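Skaltance Chores: a small set of household and shop-floor tasks for robot arms

README and data card, last edited 28 February 2025

What's in the box

Skaltance Chores is a collection of 2,610 short episodes of robot arms trying to do ordinary jobs. Folding a dish towel, putting cutlery in a drawer, sorting washers into bins, hanging a mug, moving parts from a tray to a fixture. All of it is simulated. We made it to answer something our friends and families kept asking us, usually while they were doing the dishes: can machines do this stuff yet?

The short version is that they can do more than we expected and much less than the videos suggest, and the gap between those two is where all the fun is. We have been having a wonderful time in there.

There are 28 tasks, split between two groups. The home group covers the kitchen, the laundry and general tidying up. The shop group covers picking, sorting, feeding a fixture and simple packing. A task has a plain-language instruction, a start state, a success check and a folder of episodes. Successes and failures are both kept. Please don't throw the failures away when you make your own splits! They are the most useful part of the set, and some of them are very nearly right.

How the episodes were made

Each task was first driven by a person using a hand controller, then handed to a policy trained on those runs. We kept episodes from both and marked them in the source field as "teleop" or "policy". The policy episodes come in 8 rounds, and the round number is in the file name, so you can watch a task get better (or, in the case of the dish towel, get better and then strangely worse).

The home tasks started life in the Morikawa kitchen layout and the shop tasks in the Wallier bench layout. Both layouts are included. We also ship a bare stage with no furniture in it at all, for looking closely at the arm and whatever it is holding. Grasp bugs are far easier to spot there. A thin part that seems fine over a busy counter can show itself to be sitting crooked in the fingers as soon as the counter is gone.

A still from one of the renders shows the kind of small part that gives us the most trouble: a thin, flat, tan piece at the tip of a white gripper, held at a slant.
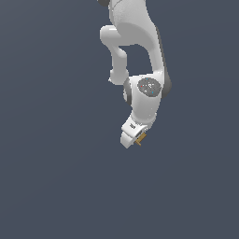
Can a robot arm do a whole chore from start to finish without help?

Some chores, yes, if the objects are stiff and start out close to where the arm expects them. Sorting washers and moving parts to a fixture are in good shape. Anything with cloth, or anything that needs more than a few steps in a row, still tends to go wrong somewhere in the middle, and our policies are poor at noticing that it has.

What works well

Picking up stiff things of a decent size is very good now. Mugs, blocks, boxes, spoons with thick handles. The Wallier sorting tasks are the strongest in the set, and the later rounds recover from a small bump without being told to. The first time we watched a policy miss a washer, back up and go again, there was shouting. We had not written any code for that. It had picked up the habit from the people driving the arm, who miss washers all the time.

Drawers are also better than we hoped. Opening is close to solved in our layouts. Closing with the cutlery inside is a bit behind, mostly on account of forks.

What doesn't work yet

Thin, flat things. A person slides a card to the edge of the table and pinches it, and does this without thinking. Our arms either press down on the card or tip it over. Once they do have hold of one, the angle is often off, and every later step has to live with that angle.

Cloth. See the dish towel, all rounds.

Knowing when to stop. Several policies finish the job and then carry on, which in the mug-hanging task means taking the mug back off the hook. The success check looks at the final state, so these count as failures. We went back and forth on that and decided a person in a real kitchen would agree with the check.

Speed. A patient arm is fine on a bench at night. In a kitchen before dinner it would drive you up the wall.

Fields in each episode

task: short name, for example mug_hang or washer_sort
group: home or shop
stage: morikawa, wallier or bare
source: teleop or policy
round: policy episodes only
success: true or false, judged on the final state
note: free text, often empty, sometimes rude about forks

Known problems

Over 14 episodes in the shop group have a gripper width that is stale by one step. They are listed in errata.txt and will be fixed in the March release.

The simulator is kind about friction. Grasps that hold in these episodes may slip on real hardware, so please don't quote our success rates as if they came from a physical arm.

The Busetti hand model was added late and only appears in the home group. If you train on both groups together, check that your loader handles the missing entries — ours didn't, and it failed without a word.

Using and adding to it

Free for research and teaching. If you publish with it, give the task names and the rounds you used. New tasks are very welcome, especially dull ones. We would love a good bed-making task, and we'd be thrilled to see somebody pair socks. Send the instruction, the start state and a success check, and open a ticket before recording anything large so we can agree on the object sizes first.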